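Re: [chores] are they any use around the place yet?

Imani Mollel wrote:
> My sister-in-law swears she'll have a machine folding her washing by
> January. I told her I'd believe it when one can empty my dishwasher
> without chipping the good bowls. Does anyone here work near these
> things? Are they any use yet, or should I keep my rubber gloves?

Hi Imani, and hello to everyone else who's been quietly reading along,

Keep the gloves, I'm afraid, though I'm a good deal more hopeful than I was last winter! I can't speak for dishwashers, but we've been trying an arm on old desktops at Stokska, taking hard drives out before the cases go off for scrap metal, and I think it's a fair cousin of your bowls problem. 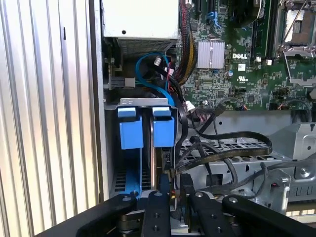 Skadunport Repair & Reuse Group, Hardware Bench

It's a Dell on its side, with the fingers in at the drive cage. The blue carriers have a pull tab on top, so you or I would pinch and lift and be thinking about lunch. For the arm it's the cables that make life hard (the blue one looping down by the power supply, the flat black one wandering over the tray), because a cable never sits the same way in two machines, and I suspect your cutlery basket is much the same.

Lyons, on our bench, can do a case in 53 seconds with the radio on. The arm's best so far is nine minutes, and we have 535 cases stacked along the wall, so you can see who's getting the overtime. Still, it's patient, and it doesn't skin its knuckles on the sheet metal, and I've the scars to show what that's worth.

Give my best to your sister-in-law, and do tell us if the washing ever gets folded.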